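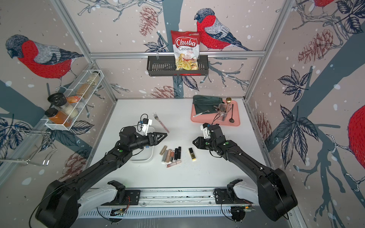

Nostemholm airfield campaigners to file complaint with prosecutor in December

A peace group in Nostemholm plans to hand a legal complaint to the regional prosecutor in December, asking for an investigation into the export of missile guidance parts through the town's airfield.

The complaint runs to 105 pages and names Sterna, the freight company that handles cargo at the site. It argues that six shipments which left last winter should have been refused under the national arms export law, and that the company knew where the parts would end up. Sterna said in a written statement that all of its cargo was licensed and that it would cooperate with any lawful request.

Hywel Pumphrey, the group's spokesman, said members had spent most of the year reading customs notices and flight logs. "We are asking the prosecutor to read the same papers we read," he said. "They are public. Anyone can go and get them."

The group has collected 1,295 signatures in support of the filing. Signatures carry no legal weight, but copies will be attached to the complaint.

Kilian Rüegg, the lawyer who drafted the text, said he expects the prosecutor's office to turn it down at the first stage. Two earlier complaints about the airfield, both brought by residents of the Otora district, were rejected without a hearing. If the same happens again, the group can ask a judge to review the decision – a step the Otora residents did not take.

Members will meet outside the town library at 9 a.m. on the day of the filing and walk to the prosecutor's office on Chu Street. Police have been told of the route. The group has asked people not to bring sound equipment, as the courthouse next door will be in session.
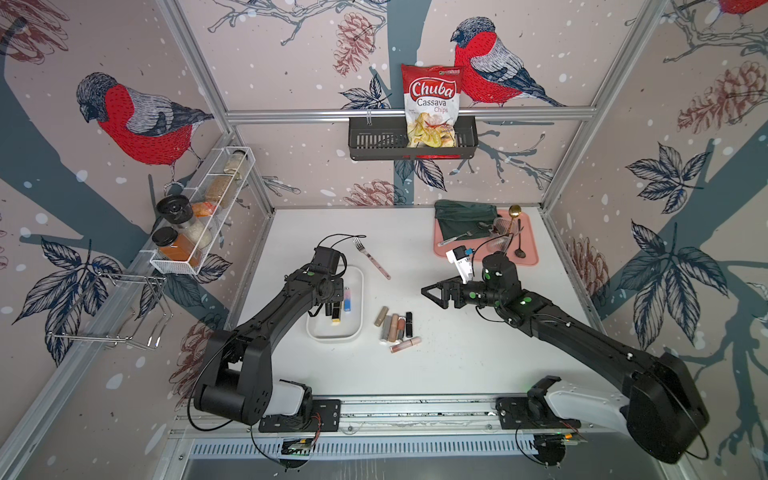

Can people who live outside Nostemholm add their names?

Signatures are open to any adult living in the region, and the sheets are at the library front desk until the end of November. People from farther away can write a letter of support, which will be kept with the group's papers but will not be attached to the complaint.

The prosecutor's office would not comment on a complaint it has not yet received. A spokesperson said new filings are normally given a case number on the day they arrive, and that the person who filed is told of the outcome by mail.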